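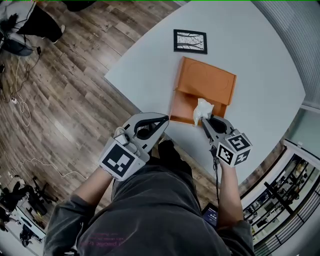 Can a machine put things away in a box yet? Slowly, and mostly when the things are stiff.

A mug or a block keeps its shape when it's picked up. A plastic bag doesn't. It sags and folds over itself, and the spot that was easy to grip a second ago may be gone. People deal with this without looking. Machines still need a great many examples of people doing it.

Lama Tarawneh has been collecting those at Brilemwood since January. Her group wears a pair of hand-held grippers and does the chores themselves — packing, unpacking, clearing a table. They have 1,705 usable runs so far and want 2,000 before they train again. The last round of training did fine with lids and badly with bags.

Thulani Modise, who runs the packing floor at Allby, has followed the work with some interest but isn't buying anything. His packers handle soft goods all day, and he would want a machine that can go a full shift without help. Tarawneh told him not to plan on one this year.

The group's next report is due after the training run, and we'll print the results for bags and lids separately.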